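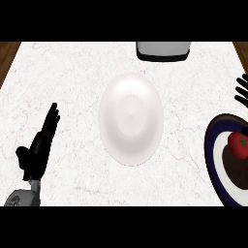 My bank sent a letter in March telling me my savings rate was going up to "reward loyalty." I have nearly $1,925 in that account. I did the math on the new rate and it buys me a sandwich, maybe, if I wait until next year and skip the chips.

So I read all 5 pages of the Mornex newsletter, where Bjartur Vestergaard explains that higher rates are good for savers and that household debt is "well contained." Contained by what? He never says. There's a chart, and the chart stops before the part I wanted to see.

Meanwhile my Hunside card went up again, and that increase was a lot bigger than the one on my savings. Funny how fast that side moves. The minimum payment barely touches the balance, and they still mailed me an offer to borrow more, with a $399 "welcome credit" that you only get after spending a pile of money first.

I called to ask about it. After 2 transfers I got a man who read me the same paragraph I had in my hand.

Maybe Vestergaard is right and it all evens out over time. I'd like to see his card statement before I believe it. For now I'm moving the savings over to pay down Hunside, and the loyalty reward can go to somebody else.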